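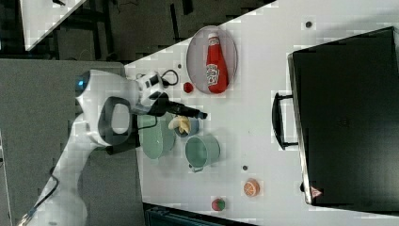

Home Projects Reports People Archive Contact

Do more examples help? Gathering demonstrations for a tabletop arm

Final project report
Ieva Navickas
Supervisor: Begoñe Ortuño
Pokham Institute, Robotics and Control
Submitted September 4, 2024

Summary

The project set out to collect a body of demonstrations on the lab's arm and to find out how much a learned controller improved as the number of demonstrations went up. I collected 1,222 of them. After checking, 596 were fit to use in the way the proposal had described. The controller trained on the smaller, checked set did slightly better than the one trained on everything, and both did worse than I had been led to expect from the material that came with the training software. I do not think the result says much about learning systems in general. It says a fair amount about how the examples were gathered, and most of this report is about that.

1. Where the question came from

The proposal, written in February, assumed that the difficult part would be training. Recording was given one line in the plan. The training software, Ogura, had been used by two earlier students at Pokham, and both of their reports give a single total for the number of demonstrations and then move on to the results. Neither says who gave the demonstrations, how a failed one was treated, or what the person was told to do. I read both reports several times looking for this and then gave up and asked. One of the students replied and said that as far as she remembered they had "kept the good ones".

I mention this because the whole comparison depends on what a good one is. If two people can look at the same recording and disagree about whether it should be kept, then the total is a weak number, and a graph with that number along the bottom is weak too.

2. The task

The operator moves the arm by remote control, using a hand-held leader device, and the system records the joint positions, the opening of the gripper and the video. One recording from start to stop is called an episode here. Ogura also needs a sentence in plain words for every episode, for example "put the banana in the bowl".

The items are toy food and ordinary kitchen things, such as a toy banana, a toy orange slice, a small blue bowl, light green pots, an oval tray and a ketchup bottle. The instruction sentences were built from these. Some were easy and I could do them nearly every time. Others sounded easy and were not. The ketchup bottle is long for the gripper and has to be taken more or less across the middle. The orange slice lies flat, and to pick it up the fingers must come down almost to the table. I lost a good many episodes to this and by the end I was quite wary of any sentence with the orange slice in it.

No attempt was made to fix the starting positions. The proposal says that the items will be "placed at random". What this meant in practice is discussed in section 4, and it is the part of the project I would most like to do again.

3. How the episodes were recorded

Recording took place over six weeks in the Ondildale room. There were three operators: myself and two students from the year below, called B and C in the logs. We worked in sessions and changed over when the person operating wanted to stop. I had planned fixed turns but these did not survive the first session.

For each episode the operator:

read out the sentence,
started the recording,
did the task,
brought the arm back to rest,
stopped the recording and marked it as success or failure.

The mark was made straight away by the same person who had done the task. I now think this was a mistake. People are generous about their own work, me included. When I later watched B's episodes without looking at the marks I disagreed with a good number of them, and when I did the same with mine I disagreed with more.

Typical disagreements:

The item ended up in the bowl but was pushed against the rim on the way and dropped in. Success or not?
The item was picked up at the second attempt. The first attempt is still in the recording, and the controller will learn from it.
The operator paused for several seconds to think. Nothing went wrong, but the pause is data too.
The sentence said "green pot" and there were two of them.

The last one is my own fault. I wrote the sentences before the items were chosen. B always went to the nearer pot. C went to whichever was upright. I seem to have had no habit at all, and I would be surprised if any method could learn one from me.

4. "Placed at random"

After each episode somebody reached in and moved things. We all believed that we were mixing up the layout. I plotted the starting position of the banana over all the episodes, reading it off the first video image by hand, and the points sit in a thick band in front of the arm, within easy reach. The corners have almost nothing in them. The far side of the table has nothing at all.

This is easy to explain. An awkward position makes an awkward episode, and an awkward episode may have to be thrown away. Whoever is resetting the table is usually next to operate. Without meaning to, we put things where we liked to pick them up.

It matters for the results, because a controller tested on layouts set out by the same three people will look better than it is. I did not notice this until the first round of tests was done, and I had by then told Begoñe Ortuño that it was going well.

5. Checking

I checked all the episodes after recording ended. Each was watched once by me and once by either B or C, never by the person who had done it alone, and kept only if both viewers agreed on three things: that the sentence was true at the end, that there was no failed grasp on the way, and that the sentence could only mean one thing. This left 596 out of 1,222.

I should be honest about the limits of this. The rules were written after I had already seen much of the material, and I may have shaped them to suit. A second grasp was treated as a fault, but there is a fair argument that a controller ought to see recoveries, as it will need them. I had no time to try it the other way. Anyone who uses the set should know that recoveries have been removed from the checked part, and that the full part is stored beside it with the original marks left alone.

Checking was slow and dull. It took longer than training did, and I suspect that is why other reports leave it out.

6. Training and tests

Two controllers were trained with Ogura with the same settings, one on the full set and one on the checked set. I did not tune either of them. The material supplied with the software shows a smooth curve going upwards with more data, with no description of the data, and I would advise the next student not to plan around it.

Each controller was given 30 trials. The layouts for these were drawn up by a short program and laid out against a printed grid, the same for both. A trial was stopped if the arm pressed on the table or if nothing useful had happened by the time limit.

The checked-set controller finished more trials than the full-set one. The gap was three trials. I have not put a chart here, as a chart would make it look more solid than it is. With so few trials a gap of that size could easily come from luck, and I ran out of lab time before I could repeat them. What I can say is that leaving out more than half of the data did no harm that I could detect.

The kinds of failure were more useful than the totals. Both controllers did badly when an item was in a corner, as section 4 would suggest. The full-set controller often closed the gripper a little short of the item, opened it and closed it again further on. I had seen that movement many times before. It is what C does. It was strange to watch, and I would not make more of it than that, but it did not look like noise.

With the sentence "put the banana in the green pot" the full-set controller stopped between the two pots in several trials and stayed there until time ran out.

7. The Nurkham comparison

The proposal promised a comparison with a set recorded at Nurkham on a similar arm. I obtained it and trained nothing on it. The files have no sentences, the gripper values run the other way, and I could not find out whether failed episodes had been taken out before it was shared. I could have guessed. The comparison would then have been a comparison with my guess, so I have left it out, and accept that this part of the proposal has not been met.

8. What I would change

Draw the layouts by program from the first day, and have someone lay them out who is not about to operate. Write the sentences with the items in front of you. Have the success mark made by another person. Record half as many episodes and check them every evening; several of the faults above were there in the first session and could have been put right by the second.

I would also write down who the operator was in the episode file itself. Ours is only in the paper log, and for one session the log has C's name against episodes in which I recognise my own way of doing things.

9. Files

Both sets, the marks from both viewers, the test layouts and the scripts are on the Pokham project drive under "tabletop". The banana plot is in the folder "positions". The paper log is in the cupboard in Ondildale, second shelf.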